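4. Planning the equipment budget

4.1 What we set out to buy

Our first budget had one line for hardware and one line for everything else. That was a mistake, and fixing it taught us more about running a manipulation lab than the first two months of experiments did. The question we care about in this section is a practical one: how should a small group divide its money between hand-held grippers, which a person carries through a task, and the parts that keep those grippers working day after day?

We planned for two sites, Pritden and Whitelaw, with one shared stock of spares. The full order came to 23 line items. Kacper Czerwiński drew up the list and Rangi Bright priced it, and the two of them went back and forth on nearly every line before we sent it out. The gripper bodies were the easy part. Trimach quoted a flat price for each one and we took it. Fingers, pads, mounts and small hardware took far longer, and they are where most of the interesting choices turned up.

4.2 Fingers and pads as a separate cost

We now treat the finger as its own unit in the budget, with its own reorder point. A finger in our plan means the block, the grip pad on its inner face and the hardware that holds the two together. Pads get a line of their own under that. They are cheap, they pick up dust and fibers, and they are the first thing an operator will ask for. We were delighted by how much simpler the planning became once pads stopped hiding inside the price of a complete gripper!

The pair in Figure 3 is open over a bare stretch of tabletop, and the lighter fibers along the edge of the left pad are easy to make out at this distance. We ask operators to look at the pads from this close at the start of every session and to write down what they see. The note takes less than a minute, and it feeds straight into the reorder sheet.

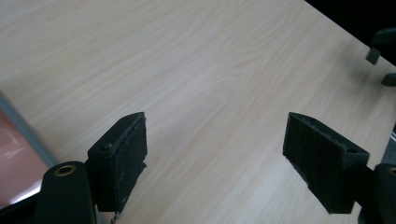 Figure 3. Fingers of a hand-held gripper with dark textured pads, open above a wooden tabletop. A brass-colored ring is set into the top of the black mount by the left finger.

4.3 Setting the reorder point

Pads are ordered in packs of 100. We place a new order when the shared stock drops to one unopened pack, and each site keeps a small box of loose pads on top of that. The rule is crude — we tried a fancier one based on session hours, and it gave nearly the same order dates with a lot more typing.

Over the planning period we logged 1,266 sessions across both sites. Whitelaw ran more short sessions and Pritden ran fewer long ones, so a budget split evenly by site would have left Whitelaw short. Splitting by session count worked much better. We would suggest that any group starting out log sessions from the very first day, even if the log is only a shared sheet with a date, a site and a pad note.

Fingers follow a slower cycle. We hold 2 spare pairs per site and review the number in December, when the next year's request is due. Mounts and screws come as a kit from Pitisska, and we buy one kit with every third gripper. Rangi argued for one kit per gripper at first, and the early records did not support it, although we would go back to that ratio if a third site joined.

4.4 Table space and storage

Work surfaces belong in the same plan. We had left them out entirely. Each station needs a clear area of table for the task, plus somewhere to set down a gripper between sessions, and both sites ended up buying extra shelving in the second round of orders.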